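Setting Up a Living-Room Tidying Test for a Robot Arm
Trenora bench notes, 6 Dec 2019

Can a single arm clear a sofa at the end of the day? Our answer for now is partly, and only with preparation. The procedure below is the one we use to find out how far a given arm gets.
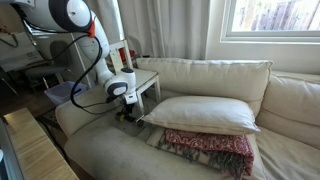 Sofa clearing breaks down into two jobs that call for different skills. The first is pick and place: small rigid items go from the seat into a tray. The second is handling cloth: pillows get straightened and blankets get folded. Test them separately. A combined score tells you very little about either.

What you need

An arm with a two-finger gripper and enough reach to cover the seat from one mounting point.
A shallow tray.
A set of small objects, none wider than the gripper opening.
One bed pillow and one blanket. Fringe makes the job harder, so note it in the log if your blanket has any.

Step 1. Fix the arm and check reach

Mount the base and move the gripper by hand to each end of the seat cushion. If the elbow passes within 6 inches of a wall or a piece of furniture, move the base. Route the cables with enough slack for full wrist rotation, then run the wrist through its range once at low speed.

Step 2. Find the seat height

A cushion is a poor reference surface. Press on it and it sinks; let go and it comes back to a slightly different height. Take the height at several points with no load and use the highest reading as the floor for planned moves. Set a force limit on the downward approach so that contact stops the motion.

Step 3. Place the tray

Lay the tray on the seat near one armrest. It will tilt and it may slide. Do not tape it down — a household tray is not taped down either. Have the vision system locate it again before every placement. Clear or translucent trays often return bad depth readings, so check the detected outline against the camera view before you start.

Step 4. Run the pick-and-place trials

Run 200 trials. Change the object's starting position each time. Score a trial as passed only if the object is at rest inside the tray after the gripper has opened and withdrawn. Log dropped objects and tray misses under separate codes.

Step 5. Run the cloth trials

Start with the pillow alone. Add the blanket once the pillow results are steady. Stop the trial if a finger catches in the weave or the fringe, and free it by hand with the arm powered down.

Reading the results

In our August series at Rirholm, 248 of 921 logged failures were objects released onto the rim of the tray. Kwok-wai Kuo traced most of these to an old tray position being reused after the cushion had shifted. The repeat detection in Step 3 was added for that reason.

Cloth work remains well behind. We do not yet have a blanket routine that we would leave running without an operator at the stop button.

Questions about the log format go to Hortensia Acuña.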